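FOR IMMEDIATE RELEASE
February 9, 2024

Cletenano Student Robotics Club Opens Its Sorting Challenge to the Public, With Modest Promises

CLETENANO – The Cletenano Student Robotics Club will hold its first open sorting challenge this spring, inviting teams from outside the school to take on a task that most toddlers have mastered and most of the club's members have not: picking up a block and putting it in a box.

The event, called the Gaber Round after the street the club's workshop is on, asks each team to program a tabletop robot arm to collect blocks and place them in a container. Each run lasts 202 seconds. A team may make 10 official runs, and its five best count toward the final score. The other five may be discussed freely in the parking lot.

"People come in expecting a robot that walks," said Piyumi Jayawardena, faculty adviser to the club. "We show them a robot that spends a long time thinking about a block. By the second hour they are shouting at it like it's a horse race, so I think we've judged the audience correctly."

The club was formed by students who had signed up for an evening programming class and declined to go home when it ended. It now has 59 members and meets in a former ceramics room, where the shelves are sturdy and the sink is still not to be used for anything.

Students work in small groups, each responsible for one stage of the job: finding the block, moving to it, closing on it, carrying it and letting go. Letting go was added as a separate stage in November, after the groups agreed that it had been getting away with too little supervision.

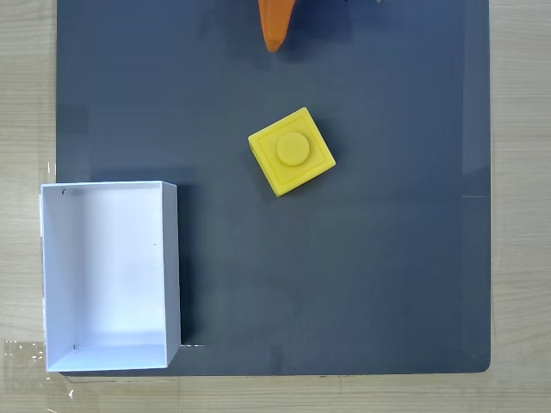
The scoring rules have been revised several times and now run to four pages. A block that ends up fully inside the box earns full points. A block resting on the rim earns half, provided it stays there until the judge has finished looking at it. A block on the floor earns nothing, and the team must pick it up by hand, in front of everyone. Moving the box toward the block was allowed under the first draft of the rules and is no longer allowed, for reasons that the team involved still considers unfair.

Blocks may be set down at any angle before a run. The club regards this as the real test. An arm that can manage a block lined up squarely with the table has learned very little about blocks, and a good deal about the person who put it there.

Teams will be judged in two divisions. The Visside Division is for arms that run entirely on a program, with no human hand on the controls after the start signal. The Derkeo Division allows a student to steer the arm remotely, and was created for newcomers. Its practice scores have so far been higher than those of the programmed division, a fact the programmers describe as temporary.

"I tell them to write down what the arm did before they write down what they meant it to do," Jayawardena said. "Those are two very different notebooks. The first one is the one that gets you a better score."

Each team must also hand in a log of its practice runs, including the bad ones. The club's own combined log holds 1,855 attempts, with a short comment beside each. The most common comment is "almost." The second most common has been removed at the request of the school office. Log entries will be displayed on boards along one wall during the event, and visitors are welcome to read them while the arms are being reset.

A prize will be given to the top team in each division, along with a third prize for the clearest log. Winners receive a trophy built by the club's woodworking-inclined members – it leans slightly – and first choice of workbench for the following term. The second of these is the one students have been arguing over.

Teams of two to five students are eligible, and no earlier robotics experience is required. Arms, blocks and boxes are supplied. Teams should bring their own laptop, a charger for that laptop, and one member willing to read the rules aloud to the others. Practice sessions are open to registered teams in the weeks before the event.

Admission for spectators is free. Seating is limited to the chairs the club has been able to borrow, and the front row is already spoken for by parents.

Registration forms and the full rules are available from the school's front office or at the workshop during club hours. Questions about the rules should be submitted in writing. Questions about the box may be asked in person.

Media contact: Piyumi Jayawardena, Faculty Adviser, Cletenano Student Robotics Club

###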